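Storing and Washing Printed Cotton: Tea Towels, Table Covers and Light Blankets

Last revised August 12, 2026

Printed cotton loses color in three ways: abrasion in the drum, detergent residue left in the weave, and light. Dye failure in the strict sense is uncommon in goods made for household use. Most of the faded towels in a kitchen drawer were rubbed pale.

Pigment print and reactive print

Turn the item over. If the pattern is nearly as strong on the back as on the front, the dye has gone into the fiber and the piece will take a hot wash. If the back is pale or blank, the color sits on the surface, held there by a binder. Surface prints feel slightly stiffer than the bare cloth around them. They crack along sharp creases and they wear off on the high points of the weave first.

Surface prints go in the machine inside out where that is possible. Flat goods can be folded once, print side in, and put in a mesh bag.

Test for bleeding

Wet a corner with warm water and a drop of detergent. Press it between two layers of white paper towel under a heavy pan. Leave it for 15 minutes. Color on the paper means the piece is washed alone until the test comes up clean. Salt and vinegar do not set a commercial dye. The advice is old and keeps being repeated.

Red and navy are the usual offenders. Pale grounds with thin line drawing rarely bleed, but they pick up color from everything else in the load.

Washing

Sort by weight as well as by color. A bath towel and a thin tea towel in the same drum will leave the tea towel twisted into a rope around the other, and a rope does not rinse.

Fill the drum loosely. A hand should fit flat between the top of the dry load and the roof of the drum. Water at 42 degrees Celsius is enough for table covers and light blankets with ordinary soil. Tea towels that have been used on raw meat juices or on hands go hotter, at the highest setting the care label allows.

Measure the detergent. The cap on most bottles is larger than the dose, and the fill line is hard to see in a dark laundry room. I marked ours with a strip of tape. Residue shows up as stiffness after drying and as a gray cast on cream grounds. To clear it, run the same load again with no detergent at all. If there is foam on the door glass in the first rinse, run it once more.

Fabric softener is left out for anything that has to absorb water. It coats the fiber. A towel treated with softener for a year will push water around the counter instead of taking it up, and two hot washes without softener will usually bring it most of the way back.

Stains

Egg: cold water only, before anything else. Hot water cooks the protein into the weave. Scrape, soak in cold water, then use an enzyme detergent.

Tea and coffee: rinse from the back of the cloth so the stain is pushed out the way it came in. Oxygen bleach in warm water for the remainder.

Turmeric: wash, then dry in direct sun. Repeat. The yellow goes in two or three sessions.

Candle wax: harden it with ice, lift off what will come, then press a warm iron over plain paper. Do not iron directly on a surface print.

Rust: use a rust remover sold for fabric. Chlorine bleach makes rust stains permanent.

Grease: dish soap, undiluted, worked in with a thumb and left to stand. I have used the Vurkumine degreasing bar for this as well. It works on collars and aprons and is too harsh for surface prints.

Drying

Pull the piece square while it is damp. Take opposite corners, pull, then take the other pair and pull. A hem that is straightened damp will need little ironing. A hem that has dried crooked has to be wetted again.

Line drying indoors is easier on print than the tumble dryer. Lint in the filter is fiber from the cloth, and a heavily printed piece sheds pigment with it. If the dryer is used, take the load out slightly damp and finish it flat.

In December, when the house is closed up and the air does not move, we hang everything on a Bassi folding rack in the hall with the bedroom doors open. Leave one empty rail between heavy pieces — a blanket folded over two rails dries faster than one folded over a single rail.

Folding and storage

Fold on a hard, clean surface. A bed is the wrong height and too soft to get an edge straight.

Bring the selvages together first, then the cut ends. Smooth from the fold outward with the side of the hand. Long pieces are folded in thirds lengthwise so that no crease falls on the center line, where it shows on a table. Change the position of the folds each time the piece is put away. Permanent crease lines are worn lines, and on a surface print they turn white.

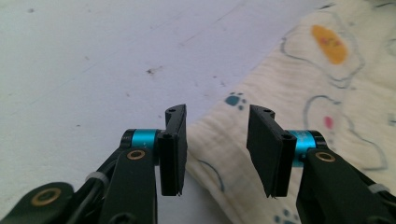
Printed cloth on a pale surface. 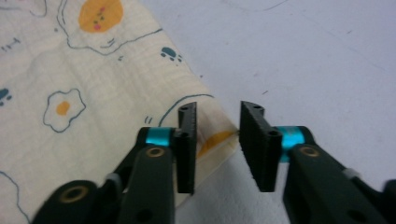

Shelves of raw wood should be lined. Wood acids yellow cotton along the contact edge, and the stain follows the fold so that it appears as stripes when the cloth is opened. Plain white cotton sheeting makes a good liner and can be washed with everything else. Newspaper is not suitable. Plastic boxes are acceptable if the contents are completely dry. Leave the lid unlatched for the first day and feel the inside of the lid the next morning. If it is damp, everything comes out again.

Stack by size with the heaviest at the bottom. Put clean pieces in at the bottom of their own pile and take from the top, so the whole set wears evenly. A drawer packed so tight that it has to be pushed shut will crease whatever is in it.

Cedar blocks lose their scent in a season or two and can be sanded to bring it back. They should not touch the cloth directly, as the oil can mark it. I keep ours in a small muslin bag from a Grurkora coffee sampler. Cotton that has been washed and dried properly is of little interest to moths in any case. Silverfish are the more likely problem, and they come for starch. Do not starch anything before long storage.

Ironing

Iron surface prints from the back, medium heat, no steam holes resting in one place. Dye prints can be ironed on either side. Work along the grain. Moving the iron diagonally stretches the cloth and throws the corners out.

For large table covers, fold once with the right side in, iron both outer faces, then open and run the iron lightly down the center to remove the fold.

Mending

A small hole in a tea towel can be closed with a woven darn in thread of the same weight. Use a single strand, start well outside the hole in sound cloth, and do not pull tight. Polyester thread is stronger than the cotton around it and will cut through it in time.

Frayed hems: trim, turn twice, stitch at 2 mm from the inner fold. Press before stitching as well as after.

Pieces beyond repair are cut up for rags. Cut on the straight grain with pinking shears. A cloth 14 inches square folds into quarters and fits the hand.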